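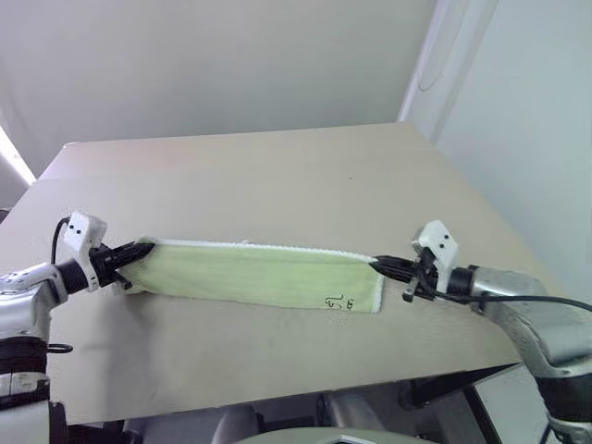 Search this site
Search
Enter keywords

Wastdale Linen Room: progress report to the Flestine Fund
Submitted 2021-05-06 by Giang Đặng, linen room coordinator

You asked for a report at the halfway point, in plain language, with the money at the end. I have done my best with the first two and the money is where you wanted it.

What we said we would do

The application promised that Wastdale would stop buying new towels every time we ran out of clean ones, and would start knowing where the old ones were. It also promised a folding standard. When I wrote that line I thought it would take an afternoon. It took most of March, and two people who used to eat lunch together now eat lunch at slightly different times.

Stock

We began by emptying every closet in the building onto the floor of the day room. The stock book said we owned 141 hand towels. The closets disagreed, though in our favor, and a good number of the surplus turned out to belong to the swimming club. Those have gone back, with a note. The swimming club has returned some of ours, without a note.

Surachet Sukprasert sorted everything into keep, mend and rags. His rule for rags was that if he could read the stock book through it, it was a rag. We have 25 fewer towels in circulation than we did before he started and I have not had a single complaint, which tells you something about what people were drying their hands on.

The mending pile is smaller than I feared. Most of it is loose borders. Anything with a fringe on it comes up fuzzy after enough washes, and then it catches on things, and then someone pulls it. Sang Lâm has been stitching these down in the evenings and asks me to record that she is owed a better lamp.

The folding standard

There were three schools of thought when we started. Chiến Hồ folds in half, in half again, and then squashes. Lộc Vi rolls. Everyone else did whatever fit the shelf that day, and the shelf looked like it.

We settled on the lengthwise fold. The towel is laid out on the table, folded along its length into a long strip, pulled taut from both ends so the creases mostly come out, and then brought in from the ends to make the finished packet. The border stays along the long edge where you can see it. If the towel has a print on it, the print ends up on the outside, so that the ones with a little cartoon in the corner can be found by the families' room, which is the only room that asks for them.

Pulling it taut is the step people skip. A strip that hasn't been pulled keeps its lumps, and six lumpy packets will not stand on a shelf made for eight flat ones. We tried writing "pull firmly" on the instruction card. This led to some gathered ends and one split seam, so the card now says "pull until flat, then stop." I am told this is the best sentence I have written for Wastdale.

We have also learned that a towel folded into a strip is very often wider at one end than at the other. Lộc believes this is the towel's fault. Chiến believes it is Lộc's. The standard allows it as long as the wide end goes in last and the packet closes, and I would ask the fund not to reopen the matter.

The table

The largest thing you paid for is the folding table, and it has earned its keep. It has a flat, matte top in a light beige, and it is long enough to stretch a towel across without anything hanging over the side. Before this we folded on top of the dryers, which are warm and pleasant and slope toward the wall.

The beige was a disappointment to Surachet, who had wanted white. Beige won because the sample was sitting in the office and the white one was on back order. It shows less lint and I have stopped hearing about it.

What has not gone well

The labels. We ordered shelf labels from Bronon in six colors, to match the towels. The yellow label and the green label were meant for the yellow towels and the green towels. Unfortunately a large part of our stock is a pale yellow-green, and has been filed under both, sometimes by the same person on the same morning. We are replacing the two labels with one that says "pale." It is not elegant but it should hold until the towels fade further.

The laundry rota has also slipped. It was supposed to run 11 weeks without a gap and it has had a gap. I will say only that the rota was on the back of a door and the door was open.

Money

The table, labels and thread are paid for and the receipts are attached. The line for new towels has not been touched. I would like to move a small part of it to lighting, for the reason given by Sang above, and will send the request on your form once I find the version that lets me type in the boxes.

Next

Bath sheets. They will not fit the standard, and Chiến has already offered to squash them. We will try the same lengthwise fold with two people, one on each end, and I will report on both the sheets and the people in the final report.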